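Acondicionamiento de locales existentes
Tema 7. Techos vistos e instalaciones a la vista
Apuntes de clase, 11 de abril de 2018
Profesor: Selim Aksoy

Lo que quedó pendiente del tema anterior

Terminamos con el falso techo registrable y con una pregunta que casi todos contestasteis igual: si quitarlo abarata la obra. La respuesta de los folletos es que sí. La mía es que depende de quién haga la cuenta y de cuándo la cierre. El proveedor Redik, por ejemplo, compara en su catálogo un techo suspendido completo con la partida «techo visto» reducida a una mano de pintura. Faltan la limpieza del soporte, la imprimación, el andamio y el reordenado de lo que había escondido. Con esas partidas dentro, la ventaja puede seguir existiendo, pero hay que demostrarla en cada local.

7.1 Qué entendemos por techo visto

Techo visto es aquel en el que la cara inferior del forjado o de la cubierta queda como acabado. Arrastra consigo todo lo que cuelga de ella: vigas, conductos, tubos, bandejas, cables. Muchas memorias de proyecto lo describen como una decisión estética. En la mitad de los casos que he revisado era una decisión de altura libre, tomada cuando ya no cabía otra cosa, y la estética se redactó después. No tiene nada de malo, pero conviene saber cuál de las dos se está defendiendo en una reunión.

7.2 El blanco como remedio universal

Pintar de un solo color soporte, estructura e instalaciones es la solución más repetida. Se le atribuyen tres efectos: unifica, agranda y aclara. El tercero me lo creo, con la salvedad de que una superficie acanalada alterna luz y sombra por muy blanca que sea. Lo de agrandar lo he leído muchas veces y medido ninguna. Y en cuanto a unificar, mirad los encuentros: el ojo se va a la línea que no sigue a las demás, tenga el color que tenga. 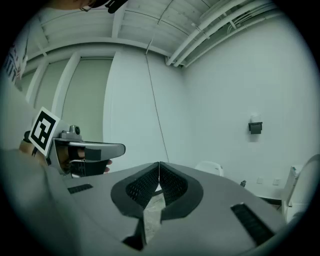
Fig. 7.1. Techo de paneles acanalados con viga vista y tres tubos paralelos, todo en blanco. Un cable fino baja por la pared.

Fijaos en el recorrido de los tubos hacia la esquina. Son paralelos entre sí, y eso ayuda mucho: tres líneas juntas se leen como una sola banda. El cable, en cambio, va por libre. Es lo más delgado que hay ahí arriba y yo no dejo de verlo. Cuando en clase enseño casos de este tipo, alguien propone siempre meterlo en una canaleta. Antes de dibujarla, preguntad qué es ese cable, si sigue en servicio y si alguien va a tener que moverlo.

7.3 Lo que el techo visto no resuelve

Ruido. Quitar un falso techo absorbente y dejar una superficie dura cambia la reverberación de la sala. El perfil acanalado dispersa algo en frecuencias altas; para la palabra, yo no contaría con ello. En el caso Gonircombe (300 metros cuadrados de planta diáfana) se confió en el mobiliario y hubo que colgar paneles en septiembre, con el local ya ocupado. El presupuesto final rebasó al del techo suspendido que se había descartado.

Polvo. Las caras superiores de tubos y vigas lo acumulan. El plan de limpieza tiene que decir quién sube, con qué y cada cuánto. «Según necesidad» no es una frecuencia.

Repintado. Cada intervención posterior deja un tramo de otro blanco. Apuntad la referencia exacta de la pintura en la documentación de fin de obra; casi nunca está.

7.4 Sobre el informe Meredith

Lo tenéis en reprografía. Da un ahorro de 3297 euros por local, cifra muy citada y con una precisión que me hace desconfiar. Sale de dos obras, ambas de la misma constructora, y no separa mano de obra de material. Leedlo por el capítulo de detalles constructivos, que es bueno, y dejad la tabla de costes en paz.

Trabajo para la próxima sesión

Elegid un local con techo visto al que podáis entrar. Dibujad la planta de techo a 1:50, con la estructura en línea gruesa y las instalaciones en fina. Marcad aparte lo que no sepáis identificar y no lo rotuléis por intuición. Añadid media página con lo que cambiaríais y lo que costaría. El grupo que trabaje sobre la nave Zundach debe pedirme antes el plano de estructura.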